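From: Touran Karimi
To: Kenstead Readers list
Subject: Re: Study guide for the autumn group

Thilini Matubbar wrote:

> I've now read the Clornari book twice and I think it's the one for us.
> There's a leader's edition, a student edition and the audio, and if we
> order 21 copies the shop will do the workbooks at half price. He was
> a complete unbeliever when he started and the evidence brought him
> round. I'd love to get the order in before the end of May. Any
> objections, speak now!

Well, you did ask.

I borrowed the audio from Abubakari and got through it on the drive to my sister's and back. It's pleasant enough. My trouble is with the word "evidence", which is on the cover and in nearly every chapter heading. By my reckoning he talks to one historian, and the historian agrees with him before the kettle has boiled. Who did he ask that disagreed? If there was anyone, they didn't make it into the audio.

Then there's chapter four, where he says more than 800 scholars accept his dating of the letters. Which scholars? I looked for the note in your copy and it sends you to another book by the same man. I've no quarrel with an early date, I rather lean that way myself, but I'd be embarrassed to put that page in front of anyone who had come along with real doubts. 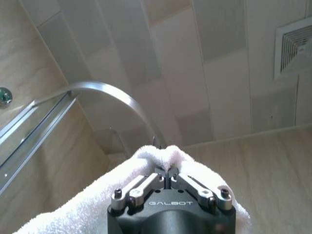 The student edition bothers me more. The questions at the end of each part all have one right answer and you can see it coming from the far side of the car park. "How does this strengthen your trust?" What if it doesn't? When we used the Valtico course the best evening we had was the one where the whole room got stuck on Job and went home cross. I can't see that happening with this.

As for him being a complete unbeliever, page 293 has him singing in the choir at 16 and helping with the Sunday school after that. People drift off and come back, and good for them, but it's a different story from the one on the back cover.

On the money, half price on the workbooks still comes to 100 pounds once you add the leader's pack, and I don't remember us agreeing to spend that.

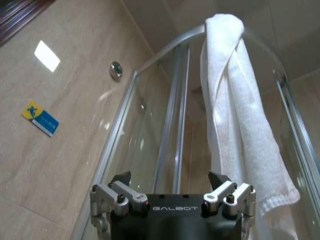
What I'd do instead

Read Luke straight through, a couple of chapters a week, with whatever Bible people have at home. Anyone who wants the Clornari can buy it and bring it along, and we can argue with it as we go. I'll do the first two evenings if you'll do the third.

If the rest of you want the book I'll come anyway and grumble quietly. Could you hold the order until a few more have replied?

Touran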